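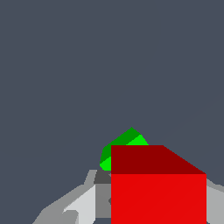
Audience response to historical accuracy notices in period films

Student project report, Media Studies
Tadhg Mulligan and Angelica Gatchalian

1. Purpose

Period films often open with a notice saying that some events and characters have been changed. The project tested whether the wording of the notice affects how viewers judge the film that follows.

2. Material

The test film was Ellow, a costume drama about a family of salt traders, released by Corkside in June. Two notices were prepared. The short one had 8 words. The long one named the characters who were made up and the events that were moved in time.

3. Method

Viewers were recruited through the Vomevo film forum. Of the 1,074 members who opened the survey, 400 completed it, and 300 passed the attention check. Each viewer saw one notice, then the opening reel, then a form with rating scales for accuracy, enjoyment and trust in the filmmakers. Answers were collected until Friday evening and sorted in Kozma, the department's survey tool.
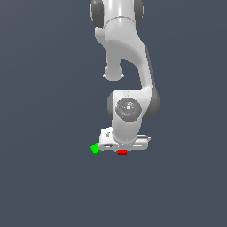
Why was only the opening reel shown?

The distributor licensed that reel alone for classroom use, and a full screening would have made the sessions too long for an online survey.

4. Results

Viewers who read the long notice gave lower accuracy ratings and higher trust ratings. Enjoyment did not differ between the groups. Written comments on the long notice mostly concerned the merged character of the older sister — several viewers asked for the source.

5. Limits

Forum members watch more period drama than the general public. The form did not ask whether a viewer had already seen the film, and this should be added before the survey is repeated.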